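Hanby Method Guide > Section 4: Moving packets between containers
Print this page | E-mail this page
Filed under: Set-up guides, Manipulation

4.1 Purpose of this section

The Mengal method learns one skill from recorded trials: take a light packet from one container and release it in another. The result we report in section 7 comes from 500 trials, so please follow the same order in your own laboratory.

4.2 Preparing the table

1. Put the open cardboard box and the basket side by side. The arm must reach both without turning its base.
2. Stand the packets upright in the box, with the printed face to the front.
3. Start the Greltetti recorder and wait for the steady tone.
4. Drive the gripper above the basket and save this pose as "Place". 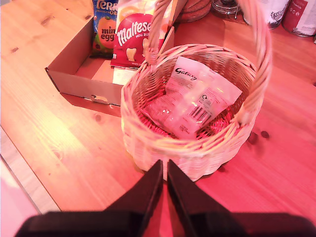

5. Return to the start pose and repeat step 4 for the box. Save it as "Pick".

Note: The two poses are only a first guess for the controller. An error of 11 mm is still acceptable.

CAUTION: A basket with a tall handle needs a higher travel path. Set the path before you switch on automatic mode — the planner does not know the handle.

4.3 Running a trial

6. Choose "Single" in the Cilimano menu and press Run.
7. Keep your hand near the stop button during the whole carry.
8. If the packet falls outside of the basket, mark the trial as "dropped". Do not delete it, the training also uses the failures.
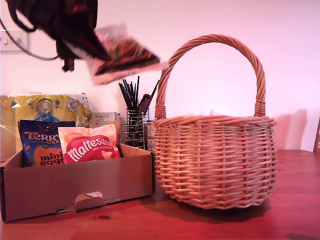 HANBY, September 16, 2018

The travel speed in this section was lowered after the March tests. With the old value, thin wrappers were swinging too much and touched the handle.

4.4 Checking the wrist view

9. Open the last recording and look at the wrist view at normal speed.
10. Label each trial before you begin the next batch.
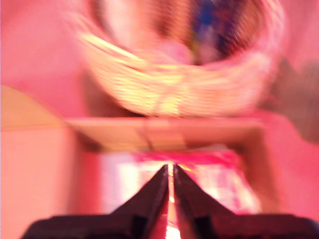

Blur is the main reason why our labels disagree between two people. The model receives every recorded picture, also the bad ones, and we did not see a benefit from cleaning them. When the weave of the basket becomes long stripes, as it does here, label only the position of the basket and leave the contents as "unknown". Colour is also not a safe guide under pink light.

Note: The recorder keeps 2,000 trials. Older ones are overwritten without a warning.

11 comments | 0 shares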